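2023-11-22

Quick one, on lunch. Trying to get the wardrobe sorted before the weather turns for good and I have opinions.

Started in October. The plan was one shelf a night. Ha. Did 2 nights, then stopped, then did the whole lot in one go with the radio on and my back has not forgiven me.

So. White shirts. Why do I own so many white shirts. Bought most of them for the Alcaraz job, where everybody wore one, and I haven't worked there in ages. Kept three. The rest are going. Some of them had gone that sad gray at the collar anyway, no amount of soaking was bringing them back. I tried the Fatham powder (the one in the tub, not the liquid) and it did OK on the cuffs. Not on the collars. Smells like a swimming pool too.

Things I've changed my mind on:

Wire hangers. Used to hate them. Still do for sweaters, you get those little shoulder horns. But for a thin shirt they're fine, they take up no room, and the dry cleaner gives you them for nothing. The fat velvet ones ate half my rail.

Folding T-shirts. Gave up. I hang them now. Put the hanger in from the bottom hem, never through the neck, the neck is what goes baggy first. Took me far too many years to learn that.

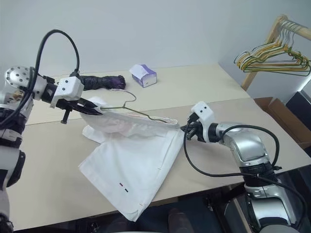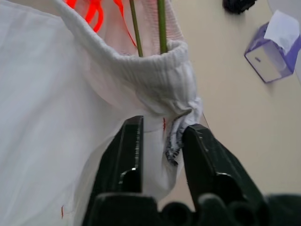
White clothes again, always white clothes.
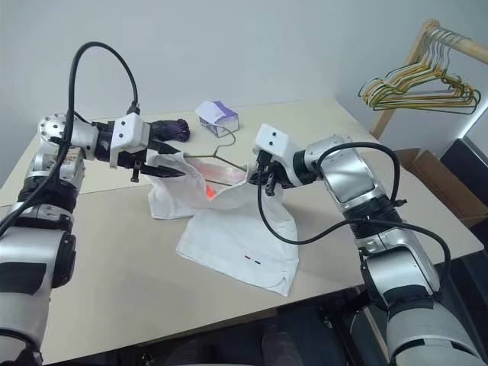

Ironing next. I iron damp or I don't iron. Steam button on mine packed up last winter and I never replaced it, just flick water on with my fingers like my grandmother did. Collar, then cuffs, then sleeves, then the big flat bits. If you do the body first you just crush it again doing teh sleeves.

Oh and moths. Found 2 holes in the green sweater, the good one, from the Flundulow sale. Was not happy. Everything wool went in the freezer in bags, 3 days, which meant eating all the frozen peas first to make space. Pea soup, pea pasta, peas on toast. Cedar blocks are in now. No idea if they work, the drawer smells nice though.

The donate pile: 22 things. Bagged up in the hall. Amo takes clothes at the back door in the mornings only, so they'll sit in the hall until I have a morning free and I'll trip over them till then. Note to self, check the pockets. Last time I gave away a coat with my bus pass in it.

Still to do: shoes, the scarf box, that drawer of single socks. Also need a proper bag for the winter coat, the one I've got has a split zipper and I've been holding it shut with a clothespin. Any recomendations, leave a comment. Nothing vacuum sealed please, tried it, came out looking like a raisin.

Back to work. Socks tonight, maybe.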